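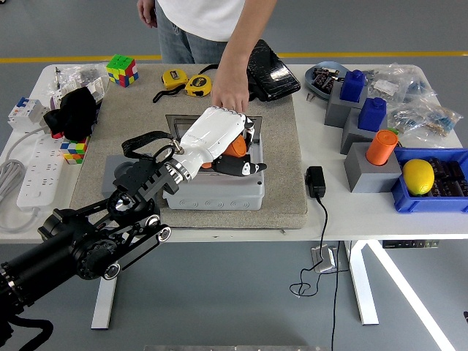

Ticket 600 – Demo table, bench side
Status: Open, waiting on parts desk
Product: Gray junction box, hinged-lid type, Sterkbridge stores
Opened: 23/03/2024

Hello all, and thank you for picking this up so quickly. I'm writing it out in full so that whoever gets it next doesn't have to come and find me, though you're very welcome to come anyway.

The trouble is with the gray junction box we keep on the carpeted board. The lid stays up nicely for most of the morning, and then sooner or later it drops shut on whatever is inside. It has done this 6 times since we moved the table, and once it took a good bite out of my thumbnail. I do like having the small things kept in one place, so I'd much prefer to fix the box than retire it.

What I've tried so far:

Took everything out, wiped the hinge side with a dry cloth and put the lid back on. Better for a day, then the same again.

Swapped the lid with the one from the Royer cabinet. It fits, but it sits a little proud at one corner, so I swapped it back.

Moved the box to the bare tabletop. It held for 39 minutes and then fell. On the carpet it usually goes sooner, so I do wonder if the soft surface lets the whole thing lean.

Left the plush toy lying across the top. I'm a bit embarrassed to say this is the best result yet – the lid can't close all the way, and it comes down on something soft.

Update from parts desk: Could you check the two hinge pins and tell us if either one slides out by hand? Please also leave the knockouts alone for now. The last box came back with 2 of them pushed in and we couldn't reuse it.

Reply: Checked, and thank you, that was a good thought. The left pin slides freely and the right one is snug. Knockouts are untouched, I promise. If Gekton still carries the pins separately, one would do, but I'd happily take a pair and keep the spare in a labeled bag. In the meantime the toy stays on duty, and I've asked everybody to keep their fingers clear of the lid side.

Next step: parts desk to confirm pin size and order.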